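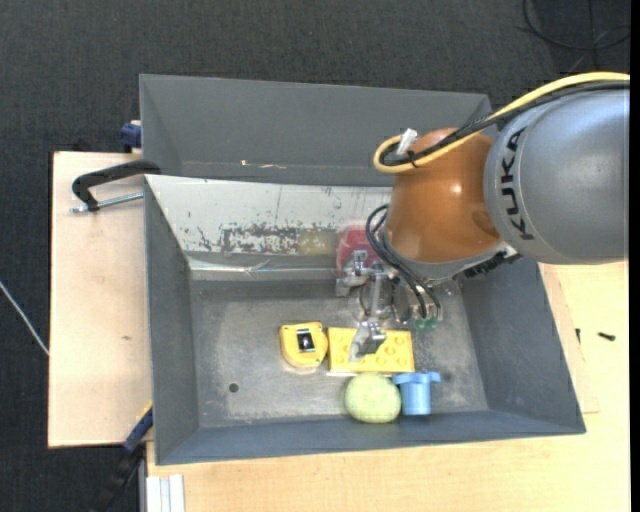 I finally tackled the junk bins this week, and oh boy. We moved to Flovmont in May and I swore I'd have everything sorted by summer -- well, it's January and I'm still finding toy blocks in with the tools!

My system (if you can call it that) is to sort by who yells when it goes missing. Tape measures are mine. Building blocks and balls go to the kids' room, and plastic cups go back to the kitchen unless they've turned into bath toys, in which case I give up.

The big gray bins are great for the first dump because you can spread stuff out and see it. I tried doing it in a shoebox once and just stirred things around for an hour. Selina says I should label everything, and she's probably right, but I went through 25 labels last time and half of them now say "misc."

Anyway, the yellow things are the worst. Why is every tape measure yellow? I reach for it and come up with a block every single time. I'm thinking of putting a strip of red tape on mine -- if I can find the tape.

Next up is the hall closet. Send snacks.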